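How to Clean the Dust Out of an Old Desktop PC

Updated August 3, 2021

A desktop that has spent years under a desk fills up with dust, and the fans get louder as they work harder. Cleaning one takes about 30 minutes.

What you need
A Phillips screwdriver
A can of compressed air
A soft, dry paintbrush
Cotton swabs and rubbing alcohol

1. Shut down the computer and unplug every cable. Press the power button once more and wait a minute.

2. Take the tower outside or into the garage. Lay it on its side and remove the side panel. Put the screws in a cup.

3. Touch bare metal on the case before you reach inside.

4. Hold each fan still with a finger and blow the blades clean in short bursts. Keep the can upright - tilted cans spit liquid.

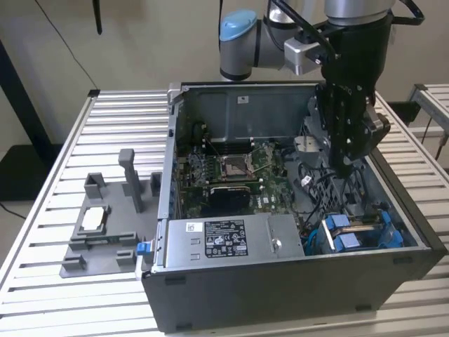 5. Brush the vents and the corners where lint packs in, then blow them out from the inside.

6. If you took the heatsink off the processor, wipe the old paste away with alcohol and put on a new dot the size of a pea before it goes back.

7. Refit the panel, plug in and listen. A fan that still grinds needs replacing. Mine was $9.

I do the office machines every November. Homes with pets may need it twice a year.

Miklós Pálfi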